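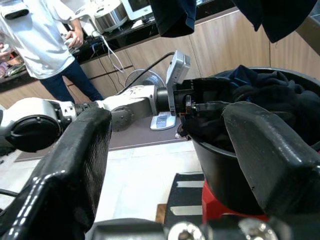

Two arms at work with a full bucket of dark clothing.

About Gredo
Gredo writes control and planning software for two-armed robots that handle cloth. The company employs eight people and supplies laboratories and appliance makers. Its planner, Flareo, decides which arm should grip, which should hold, and when both should let go.

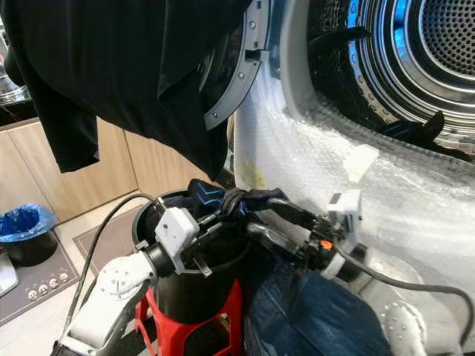 Dorothy Greenwood remarked of Flareo that its logs were the first she could read without asking an engineer. Her comment led to Hultetti, our replay tool, which now keeps 318 labelled grasp faults.

Perception is handled by a separate module, Mykhailiuk. It is trained on folded, bunched and hanging garments – dark fabrics receive particular attention.
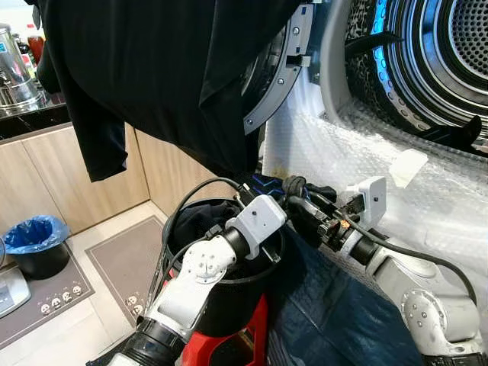

Dark clothing in the gripper, beside the open drum.

Each release must complete 200 trials before it is offered to clients. Results are published in full,

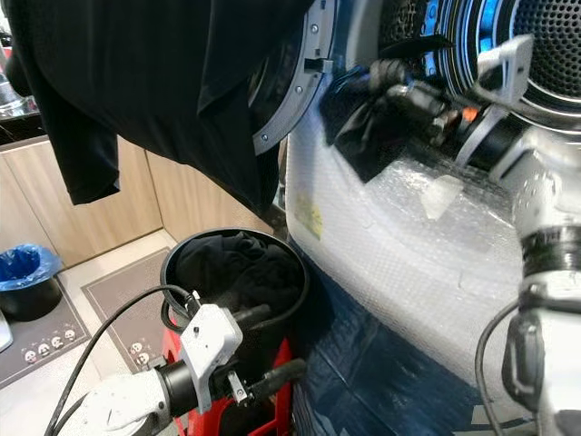

including failed grasps and operator stops. Enquiries about licences and student placements are welcome throughout the year.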